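Progress report to the Bondarchuk Fund
Project: Nenari, a listening archive of wedding and harvest calls
Prepared by Ustyna Sirko, July 23, 2020

Dear Valentyna,

You asked for a report with fewer adjectives than the last one. I have done what I can.

Where we are

When we wrote in May, the archive held a handful of field tapes, one working cassette deck and a great deal of confidence. The deck has since died. The confidence has been adjusted. The tapes, I am glad to say, are digitized, and the catalog now stands at 994 separate calls, shouts, greetings and sung toasts, each with a place, a speaker where we know one, and a note on when a decent person would use it.

That last column has taken most of our time. It is easy to write down that a certain rising call is made when the bride's family reaches the gate. It is harder to get two aunts to agree on which gate. Severyn Mykhailiuk has now done follow-up interviews by phone for all the Ulska material, and in seven cases the people who taught us a call have asked us to correct the people who taught us the same call. We have kept both versions and both complaints.

What the money went on

The largest share of this period's grant went to transcription, as planned. The second largest went to replacing the deck, which was not planned, and which I reported to your office at the time in a message I now see had no subject line. Travel came in well under budget, for reasons everybody will be familiar with this year. We would like to move the unspent travel money into a second round of phone interviews and into paying the singers for them. At present we pay for recordings but not for the long and often better conversation afterward, and one singer has pointed this out to us in terms that are themselves now in the catalog.

The public side

The listening page went up with 80 calls on it, fewer than promised. We held back the mourning calls entirely. Two families had given permission for the archive but looked unhappy when we read them the word "online," and we would sooner miss a target than have somebody's grandmother turn up as a ringtone.

That worry is not theoretical. A clip of the Jelurum harvest shout got loose in the spring and was passed around with a cartoon goat on it. Visits to our site went up very nicely. Then came the messages, most of which wanted more goat. We replied to every one with a short note on what the shout is for (it tells the next field that you have finished and they have not), and a surprising share of people wrote back with shouts of their own families'. Ten of those are good enough to follow up. The goat, I suppose, has earned a line in the acknowledgments.
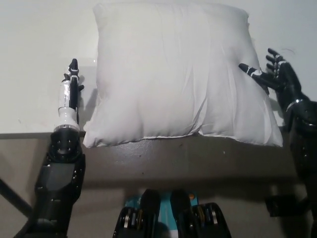
Zoriana Panasiuk thinks I am being too cheerful about all this. Her view, which she asked me to put in the report in full, is that a joke travels without its owner, that the woman on the Jelurum recording has been laughed at by strangers in several countries, and that a polite note sent afterward is a broom following a parade. She would like every clip on the page to begin with the speaker's own few words of explanation, so that the context cannot be trimmed off without some effort. I have no good argument against this except that it means recording the explanations, and I notice that this is an argument about my calendar.

So we are going to do it. New clips will carry a spoken introduction from the start. The older ones will be redone as people can be reached. Where the speaker has died, a relative will be asked, and if there is no relative the clip comes down from the page and stays in the archive.

What has gone badly

The school visits did not happen. We had an outline, a box of handouts and a teacher who was keen, and then we had no school. Eino Nurmi has turned the outline into a set of short audio lessons, which are better than the handouts – those had a spelling mistake in the title that four of us approved. The lessons are finished but untested on anyone under thirty.

The search function also remains poor. If you spell a call the way the catalog spells it, you will find it. If you spell it the way any living person does, you will get a blank page. A fix is promised by our developer, who has promised it before.

What we need from you

A yes or no on moving the travel money. Your opinion on the introductions, if the fund has a policy on consent that we ought to be following more closely than we are. And a little patience over the mourning calls, which I would like to take off the list of things owed to the public this year and discuss again with the families when we can sit in a room with them.

The budget table and Severyn's interview log are attached. The log is long, but the argument over the gate is near the beginning.

With thanks,
Ustyna Sirko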